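The Slow Art of Picking Up a Spoon

The robotics club at Clunbridge has 16 members, two arms and a long-running disagreement about cutlery.

It meets at 4:30 in a room with a tiled floor and a smell of rice that has outlasted several generations of students. In November the club enters the Plulis Cup, a regional contest in which student teams get their machines to do the sort of chores that students themselves are known to avoid. This year's task is clearing up after a meal. The rules run to 30 pages, seven of which deal with what counts as a spoon.

"I read all of it," says Ga-eun Lim, the team captain. "I would like those hours back."

Lim joined as a freshman because she had seen videos of robots doing backflips. Her first semester was spent labeling cables. She is now a junior and can talk at some length about the angle at which a finger should approach a handle, and she will, if you stand still near her.

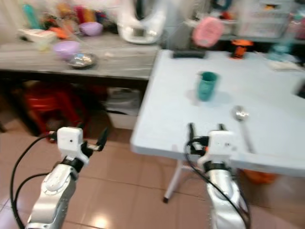
Why not start with something easier than a spoon?

The cup is the easier thing, and the team started there. A cup stands up and offers a gripper something to close on. A spoon lies flat against the table, shines back at the cameras and leaves very little room for a finger to get underneath.

Joon-young Nam keeps the practice log, a spreadsheet that had reached 2,898 attempts when I visited. Each row has a column for the result and another for remarks. The remarks begin in full sentences. By the second month they are mostly "no," with an occasional "NO."

The arms learn by copying. A student steers them through the motion again and again, and software known in the club as Renaud tries to work out what all those demonstrations have in common. What they have in common, for several weeks, was Seung-woo Oh's habit of hesitating before he grabbed anything. Renaud picked this up perfectly. The arms would reach out, stop and seem to think about their lives.

"It was like watching myself order lunch," Oh says.

Seo-ah Cho now does most of the steering. She plays the cello and has what her teammates describe, with some envy, as boring hands.

Their adviser, Mercy Swai, teaches physics and has a firm policy of not touching the controls. She grades lab reports in the corner and looks up when something hits the floor. Last year the team lost to Bastex, a club from across the county with matching jackets – a detail that came up four times while I was there, never from Swai.

There has been talk of jackets. So far the money has gone to spare gripper fingers, and Lim has a second order waiting for a signature.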